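3.2 Work surface and layout

All sorting and cutting tasks in the Clondenance study were carried out at a single wooden table, chosen from three candidates supplied by Brodby and Vidden. Selection was based on the visual contrast of the grain, which previous work on tabletop clutter has tended to leave unreported. A surface with strong banding can hide thin items such as thread, string and paper strips, while a plain surface makes them easier to find than they would be in most homes. The chosen top has horizontal bands in pale beige, tan and light brown (Figure 2). It was left uncovered in every session.
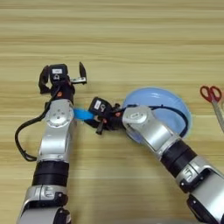 Figure 2. Work surface used in the study, with the grain running horizontally.

Grain direction was kept constant with respect to the working side of the table. In a pilot run in September, the table had been turned between sessions, and search times for narrow items could not be compared – an item lying along the bands was missed more often than the same item lying across them. The pilot data were discarded.

The full set consisted of 249 trials, divided among 19 object groups. Each group was assigned one of 9 starting layouts, following the scheme of Bañuelos. Layouts specified the position and angle of each item but not its finish, so a matte and a glossy version of the same item could share a layout. Light was diffuse in all sessions. A soft reflection remained on the upper half of the tabletop in some of them, and trials in which a glossy item started in that area were flagged for separate analysis.

Scissors were handled as a special case. They were placed at the far right edge of the table, outside the central work area, and were not counted as clutter in the scoring. Hrytsenko (personal communication, 8/29/20) suggested that a tool parked at the edge should be scored once it has been moved inward, and we adopted this rule for the cutting tasks only.
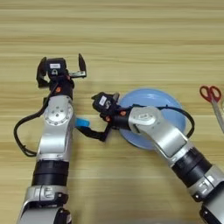 Does the banding of the wood need to be modeled as a separate factor?
A separate factor is needed only for items narrower than a single band; for wider items, grain direction had no measurable effect on search time.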